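MEDIA RELEASE

8/6/18

Skistthorpe tenants' group questions "lifetime" claims on flat-pack furniture

Renters and first-home buyers are being asked to pay extra for furniture warranties that may be worth very little by the time they need them, according to a paper released by the Skistthorpe Household Goods Network.

The paper, Built to Last What, looks at the wording of warranties sold with flat-pack wardrobes, bookcases and desks in the Skistthorpe area. It covers 204 products across 3 retail ranges: Radari, Nelano and Tanguy. The Network read the full terms of each one, including the parts that are only available on request, and compared them with what was printed on the shelf tag.

Network spokesperson Jacobus Shabalala said the word "lifetime" was doing a lot of heavy lifting.

"We asked each of the retailers whose lifetime they meant," Mr Shabalala said. "One told us it was the lifetime of the product. So the wardrobe is covered until it breaks, at which point its lifetime is over and so is the cover. I had them repeat that to me on the phone and they were quite happy to."

The paper finds that most lifetime warranties in the study end if the item is taken apart and put back together. For people who rent, that makes the promise close to meaningless. A wardrobe that will not fit down a stairwell in one piece has to come apart on moving day, and a family on a twelve-month lease could lose its cover before the first year is up.

Other conditions are harder to explain. Several warranties call for the item to be kept in a room with "stable domestic humidity", a phrase the terms do not define. Others require the buyer to keep the carton. One desk in the Tanguy range is covered for "normal office use" but the terms leave out damage caused by leaning, typing with force, or placing a monitor on the top.

Extended cover is sold separately at the checkout. On one Nelano bookcase, the shelf price was $220 and the buyer was offered a further two years of protection. The Network could not find any fault listed in the paid plan that was missing from the standard one. When staff were asked what the extra money bought, the answer was "peace of mind".
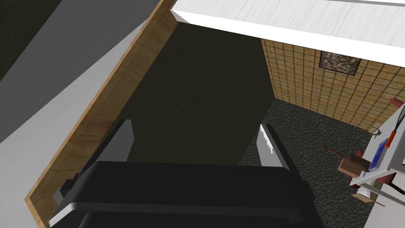

Mr Shabalala said the Network was not convinced by the industry's usual reply, which is that cheap furniture is cheap for a reason and buyers should know what they are getting.

"If that's the argument, stop printing 'lifetime' on the box," he said. "You can sell a modest shelf at a modest price and nobody will be cross with you. People get cross when they ring up about a split panel and hear for the first time that they were meant to register the thing online within a fortnight."

The Network is also sceptical of the "solid construction" labels now appearing on mid-priced ranges. The label has no agreed meaning that the Network could find. It was used on items made mostly of particleboard, on items with a timber frame and thin backing, and on one shoe rack that listed no materials at all. Retailers approached for the paper described the label as a "styling term" and a "customer confidence message".

Radari has since announced what it calls a Fair Promise Charter, with a plain-English summary on each carton. The Network welcomes shorter wording but has read the summary against the full terms and says the conditions have not changed. The ban on reassembly is still there. It is now on the second page in a friendlier colour.

"A charter is nice," Mr Shabalala said. "We'd sooner have a replacement hinge."

The paper makes several recommendations. The Network wants any warranty sold as "lifetime" to state its length in years on the front of the box. It wants reassembly after a house move to be treated as ordinary use, provided the printed instructions are followed. Spare fittings should be sold singly and by part number, so that a missing cam lock does not mean buying a whole bag. Paid plans should list, in writing and before the sale, every benefit the standard cover does not already give.

The Network does not expect retailers to take these up unprompted. It will go back to the same shelves in November and publish a follow-up, naming each range and noting any change to the terms, however small.

Households with a refused claim are invited to send in a copy of the refusal letter along with the receipt. Personal details will be removed before anything is published. The Network does not give legal advice and cannot act for individual buyers, who should still put any complaint to the seller in writing and keep a copy.

Printed copies of Built to Last What are free from the Network's office in Skistthorpe during opening hours.

Media contact: Jacobus Shabalala, Skistthorpe Household Goods Network

ENDS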